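Zuveck Two-Arm Kitchen Bench – open day at the Callau workshop

The Zuveck bench is a pair of grey arms with black hands, meant for teaching kitchens and test labs, and in March we finally got to show it to people who'd never met it before. What a crowd! Efua Aidoo ran the morning demo and Corrado Ferraro took the afternoon, and between them they hardly sat down.

Every run starts in simulation. Visitors chose a task from the list, watched the arms rehearse it on the big screen, then walked over to the real bench to see the same program play out. Fruit handling was the favourite by a mile – kids kept asking for it again, and so did Tegan Hapeta from our own service desk.

What comes with the bench:
Two arms with fingered hands
Boateng control cabinet, 48 V
Atoron simulator, licensed for 2 seats
Library of 200 kitchen objects, from cookware to fruit
3 days of on-site training

The rendered kitchens are lovely to work in. You can swap the countertop, shift the cutting board over a bit and try your program again before lunch. Mehrangiz Mahmoudi built most of the object library and she's still adding to it, so send her your requests (she has already had plenty for mixing bowls).

Left hand at the pear on its cork mat, in the Atoron simulator: 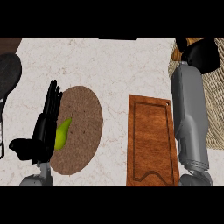

Can I try the simulator before ordering the bench?
We set up trial access for schools and labs on request, and the programs you write in it will carry over to your bench later.

Group visits to the workshop can be booked through Siv Söderlund. Mornings are best, and please tell her if you'd like the fruit demo.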